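Hand-held gripper recall: loose pivot pins 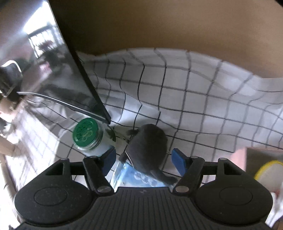 A hand-held gripper open over a plush toy, with a jar and a plastic packet close by.

The Montecinos group has pulled 32 hand-held grippers out of use after a pivot pin worked its way out during a session in January. The finger on that side folded outward under load and pinched the operator's thumb against the housing. She had a bruise and was back at work the next day.

Telmo Robles went through the logs afterward and found 291 recordings in which one finger closed later than the other. Most involved soft items, where the lag is easy to miss because the toy or cloth gives way and the grasp still looks fine on playback. Those recordings have been set aside from the 1,559 in the Uteo set until someone has gone over them by hand.

The pins were pressed in without a retaining clip. Replacement pins with clips are on order from Himex, and Philomena Keogh is fitting them as they arrive. Two units are done so far.

Until yours has been refitted, please leave it on the shelf. If you have one at another site, check for side play at the base of each inner link and send Philomena the unit number, even if it feels tight. Don't glue the pins. One unit came back that way and the whole linkage had to be replaced.

Keep your free hand off the linkage whenever the fingers are moving. The same goes for the refitted units.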